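Semow gripper arm, 2 months in. Quick review, on break.

We run a small packing shop, mostly slatted racks and crates. Boss got the Semow arm plus the simulator that comes with it. You try a job on screen first, then send it to the floor. Setup took Tibor Győri two days, manual says one.

Good stuff first. The sim is worth the money by itself. Gripper view is clear, you see both fingers and whatever's past them. Shirley MacPherson had never touched a robot, she was building her own pick routines in a week. Her wrists are better too, no more lifting all shift. 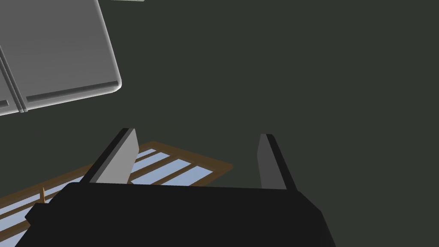
Gripper view in the simulator, fingers open, slatted wood piece behind.

Not so good. The gripper body hides a lot of the lower view, so you guess at the near end of a rack. Support is slow, nearly 30 hours for a reply once.

And the job is differnt now. Less lifting, more watching. Andor misses the old pace and says so. Breaks get weird when the arm doesnt stop, we had to ask for a fixed 20 minutes. No one was let go, but no one new was hired for the June rush either.

Four stars. Would be five with a second view angle. Get your floor people in on the training from day one, we didn't and lost a week.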